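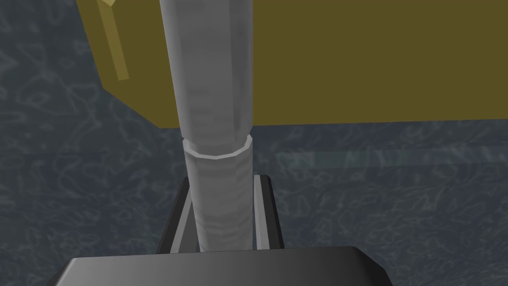

How to Train for Your First Long Charity Paddle

So you've signed up for a long paddle to raise money for something you care about, and now it's dawning on you that you have to do it. Welcome! I've been through this four times, and the first time I trained so badly that I spent the last two hours lying on my stomach and paddling with my hands. I'd like you to have a nicer day than that.

What follows is the plan I used for the Zarik Lake crossing, a 40-kilometer day on flat water with one rest stop. If your route is shorter, trim the weekend sessions and keep everything else the same. If it's longer, or on open sea, please find a local coach, because swell and tides are a subject all their own and I'm a lake person through and through.

Step 1: Start earlier than feels necessary

Give yourself sixteen weeks. I began in November for a spring crossing, which meant a lot of gym work and not much water, and that was fine. If you have a heart condition or you're coming back from treatment or surgery, see your doctor before week one and bring the distance written down on paper. Mine had pictured a pleasant hour around the marina.

Step 2: Build a base (weeks 1 to 6)

Three sessions a week is plenty. Two of them should be easy, 45 minutes to an hour, at a pace where you could chat with a friend. You can do these on a board, a rowing machine, or even a bike if the weather is miserable. The third is strength: planks, squats, rows, and something for your shoulders with a light band. Go gently on the shoulders. Everybody wants to skip ahead here (I certainly did), and sore shoulders in week four will cost you more time than they save.

Step 3: Stretch the weekend (weeks 7 to 13)

Now you need to be on the water. Keep the two short sessions, and turn the third into a long one. Start at 8 kilometers and add two or three each week, with an easier week every third or fourth so your body can catch up. My longest training day was 28 kilometers. You don't have to cover the full distance beforehand.

Switch sides often, before you feel you need to. I change every twenty strokes and hum to keep count. Bend your knees, look at the shore and let your feet wiggle a bit, or they will go numb, and numb feet make for a surprising amount of falling in.

Step 4: Practice eating

Use your long days to try out food. Something small every 40 minutes works for me: half a banana, a salty cracker, a square of peanut butter sandwich. Drink before you're thirsty. Whatever you settle on, eat exactly that on the big day and turn down the exciting new gel a kind stranger offers you at the dock.

Step 5: Sort out safety and the money side

Wear a life vest and a leash suited to the water you're on, and arrange a support boat. For the Zarik crossing we hired one from Leitner, a little boat rental on the north shore, and it cost $214 for the day - worth every penny when the wind came up after lunch. File your route with whoever looks after the lake and carry a phone in a dry pouch.

As for fundraising, put your page up at the same time you start training, and post a short update every couple of weeks. I had $766 by the end of the base weeks and finished with $1,342, and most of the later money came from people who had been following the wobbly early sessions.

Step 6: Ease off (weeks 14 to 16)

Cut your distance by a third, then by half, then do next to nothing in the last few days. You'll feel restless and a bit sluggish, and you may be convinced you've forgotten how to stand up. Go for a walk, check your fin screws, and pack your bag the night before with a dry set of clothes right on top.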